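Where Things Land: Counter and Table Use in a Shared Apartment

Ruby-Lee Quinlan and Aurel Lungu
Everyday Design project, final report
Supervisor: Ebony Rewi

1. Introduction

Our project looked at the two flat surfaces that get the most use in a small apartment, the kitchen counter and the table. We wanted to know which things end up on them, how long they stay, and whether a few simple changes to the storage would shorten that time. The work was done in one apartment on Goodwin Street in Flendthorpe. Two people live there, Fletcher Treloar and Ashton Te Moana, and both agreed to keep a log for us during November.

We picked this subject after our first idea, a comparison of dish racks, was turned down as too narrow. Ebony Rewi suggested that we look at what happens before the dishes get to the rack. Most of the advice we found on keeping a kitchen tidy was about cupboards and drawers. Very little of it said anything about the counter, except to keep it clear. The people we talked to in planning the project all said they knew they should do that and didn't.

We use the word "landing" for any time an object is put down on a surface and left there after the person has finished with it. A mug somebody is drinking from isn't a landing. The same mug an hour later is.

2. Method

Fletcher and Ashton each had a notebook, one kept by the kitchen doorway and one in the living area. When they put something down and left it, they wrote down the object, the surface, the time to the nearest quarter hour, and one or two words for the reason. When the object was moved again they wrote that time as well. We asked them not to change their habits for the first half of the month. In the second half we made the changes described in section 5.

The notebooks gave us 297 entries we could use. We left out entries with no second time, and entries where we couldn't read the object. Ashton's handwriting cost us a fair number of these. We typed everything into a spreadsheet and sorted the objects into five groups: dishes, flatware, food, bags and boxes, and other. Pumpkin decorations and toys went into "other," along with mail, chargers and keys.

We also visited the apartment several times to see the surfaces for ourselves and to try out setups. On these visits we wrote up notes by hand, nearly 2,000 words in all, which we used to check the log against what was really on the counter.

A limit of this method is that people forget. We think small things were missed more often than large ones, and we know that spoons were missed, as there were spoons on the counter on every visit and not many in the log.

3. The kitchen counter

The counter is white and has a glossy white cabinet under it. It isn't long. It has to serve for preparing food, putting down shopping and holding dishes on their way to the sink. The dishes in daily use are the orange plates and an orange bowl, teal plates, a white bowl and a gray-blue mug. Fletcher brought the orange pieces with him when he moved in and Ashton owned the rest.

Dishes were the largest group in the log for this surface. They also behaved differently from the other groups. A plate that landed on the counter was usually joined by another dish within the hour, and then the two were left together. Both residents wrote "waiting" as the reason. When we asked what the dish was waiting for, Ashton said he liked to wash a full load and Fletcher said he was waiting for Ashton. 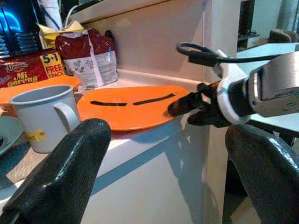 The plates cause more trouble than their size would suggest. They are wide, so one plate laid flat takes up the space of a mug and a bowl put together, and a second plate is seldom stacked squarely on the first. Something gets put down in front of it or half on top of it. After that, moving any one piece means moving its neighbor. In the interview Fletcher said he would often go looking for a clear spot in the living area so he wouldn't have to shift the plates. That explained some landings on the table that had puzzled us, such as a cutting board.

The mug had the shortest stays of any dish. It is used several times a day and each use resets the clock. If we had counted the whole day as one stay it would have had the longest. We went back and forth over this and decided to keep to our definition, but we note it here since anyone repeating the project will run into the same question.

3.1 Food on the counter

The back edge of the counter works as a pantry. Bread, jars and snacks go there straight out of the shopping bag, and the log shows that many of them don't move again until they are finished. The residents do have a cupboard for dry goods, but it is high and the door opens toward the person. Ashton, who does most of the shopping, said that the back of the counter was "where food lives" and was surprised that we had logged it as clutter.

We agreed with him in part. Bread is eaten daily and there is no good reason to put it in a high cupboard. A full jar kept for later is another matter. We split the food group into daily food and stored food and only counted the second as a problem. The trouble with stored food is that it pushes everything else forward. When the back row is full, bowls and plates have to stand in the front half, and flatware ends up resting on the rims of plates with the handles over the edge, where a sleeve can catch them.

4. The table

The table is also white. It has dark metal legs and stands on the same beige tile that runs through the apartment. It is used for meals, for Ashton's course work and for anything that has come through the front door and has no place yet. Bags and boxes made up much of the log here. A bag was normally put down on arrival and emptied in stages, with the bag itself left until the next trip out.

The "other" group was larger on the table than on the counter, and the items in it stayed longest. Many had no fixed home in the apartment. The best example is the pumpkin toy, bought for the fall and still in use as a decoration after the season was over. It appears in both notebooks and was moved from one end of the table to the other whenever somebody needed to eat or write. Neither resident wanted it thrown out. Neither had thought about where it should go.
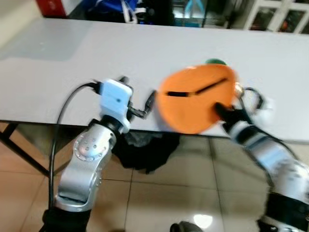
The pumpkin toy at the white table. A red box and a blue bag with white straps are on the far side.

We think this kind of object deserves more attention than it gets in tidying advice. It isn't trash and it isn't used, so rules like "put it back after use" don't apply to it. Each move takes only a second or two and is hardly noticed, and the object is never far from where it started. In the log the pumpkin has more entries than any other single item in its group.

Meals left fewer things on the table than we expected. Plates went back to the kitchen in nearly every case. Cups and flatware were left behind more often, mostly at the ends of the table. Fletcher's explanation was that he carries plates with both hands and means to come back for the rest.

5. Changes tried

We made three changes for the second half of the month. All of them used things the residents already owned. Our project allowance could have paid for a small shelf, but we wanted to see what could be done for free first.

The first change was on the counter. Dishes were given the front half, to the right of the bread, and were to be grouped as sets: bowl on plate, flatware with the bowl, mug next to it. We tried the arrangement out on a visit with the ordinary dishes before asking the residents to keep to it.
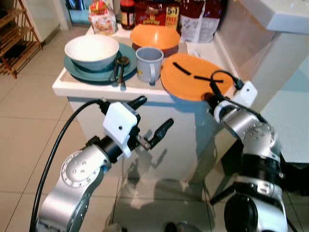

Counter with dishes toward the front and groceries along the back.

Putting the bowl on a plate saved more room than any other step, and it was kept up with almost no reminding. The flatware was less successful. Laid on the plate rim it is easy to find but also easy to knock, and both residents went back to dropping it wherever there was space. A jar or an old cup standing by the sink would do the job better. We suggested this too late in the month to test it.

The second change was to move stored food into the high cupboard once a week. Ashton did this once. He then wrote "can't reach, don't care" in the notebook, and we treated the change as failed. A lower shelf might have given a different result.

The third change concerned the table. We asked the residents to give every item in the "other" group a home and write the home down. They did it in one evening. Mail went into a folder, chargers into a drawer, and the pumpkin to the top of the shoe rack. After that the table was to be cleared each night except for anything needed at breakfast.
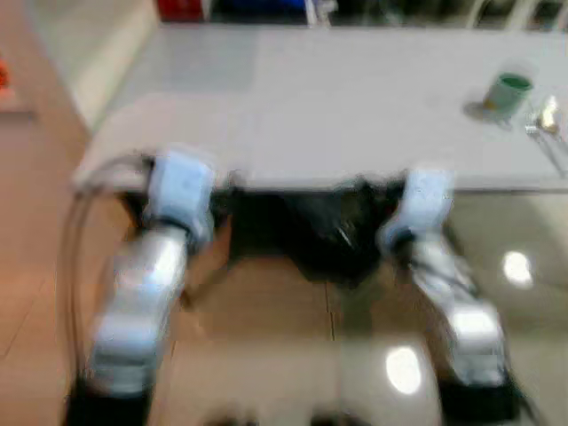 A cup and some flatware at one end are easy to live with. The residents could sit down and start work without moving anything, and Ashton said this was the only one of the changes he would keep up after the project. He also said that he had begun eating at the table more often and at the counter less. We have no figures on that, as we didn't log meals.

6. Results

In the first half of the month most dish landings lasted until the following day. In the second half most were cleared the same evening. The food group didn't change at all. On the table, the "other" group fell sharply in the week after homes were assigned and then began to climb again, though it didn't reach its earlier level before the notebooks were collected.

We can't say how much of the improvement came from the changes and how much from the log. Fletcher told us he sometimes washed a plate just to avoid writing it down. A longer study would need a few weeks of logging at the start that are thrown away, so that this effect has time to wear off.

Two residents in one apartment is a very small group. We had hoped to include a second household in Darnent, but they dropped out before the notebooks were handed over.

7. Recommendations for this apartment

Keep bowls on plates when they are waiting to be washed.
Leave daily bread on the counter and look for a low shelf for jars.
Stand dirty flatware in a cup by the sink.
Assign a home to seasonal things on the day they come into the apartment.
Clear the table at night and leave out only what is needed in the morning.

8. Division of work

Ruby-Lee wrote the notebook instructions, did the interviews and wrote sections 3 and 4. Aurel typed up the log, made the spreadsheet and wrote sections 5 and 6. The remaining sections were written together. The interview summary was held to 1,000 words at our supervisor's request and is attached as Appendix A. The object groups with their full lists are in Appendix B.

We thank Fletcher and Ashton for the use of their kitchen and for a month of writing down spoons.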